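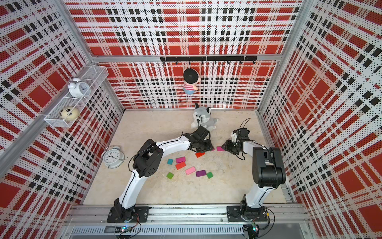 By the time the kettle boiled I had done 63 of them, and I wanted to do 63 more.

The job at Plerkel was easy to explain to my sister and hard to make her believe. I held a pair of handles, and on the other side of the glass two white arms did whatever my hands did. If I dithered, they dithered. If I sneezed, well, we kept that one for the Grimel party. I was paid to put blocks in a line, over and over, so that one day the arms could do it with my hands in my pockets.

"Slower," said the woman on the headset. She was in the Kourkoulas office, two floors up, watching the wrist view. "It learns your bad habits too, you know."

I knew! That was the bit I loved. Somewhere in the first 400 runs was the little pause I make before I pick anything up, the same one my gran made over the biscuit tin. I hadn't meant to teach it that.

I brought the fingers down either side of the green block and stopped, breathing through my nose. Purple ahead of it, red beyond that.
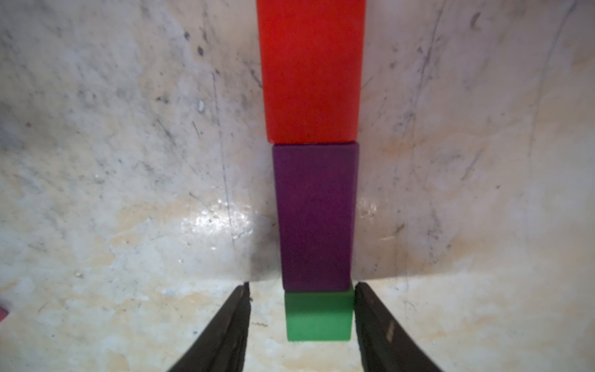
Green, purple, red, and my own held breath.

"Are you going to close it?" she asked.

"In a second."

"You always say that."

I squeezed, very gently, and let go again, and she marked it as good. Run 64.

In September they let the arms try on their own. I stood with my hands behind my back — they made me, I kept reaching for the handles — and watched the left one swing out over the blocks, lower itself towards a green one, and stop.

It waited. The engineer leaned in and frowned at his screen. "Has it hung?"

"No," I said, grinning like a fool. "Give it a second."

Then the fingers closed.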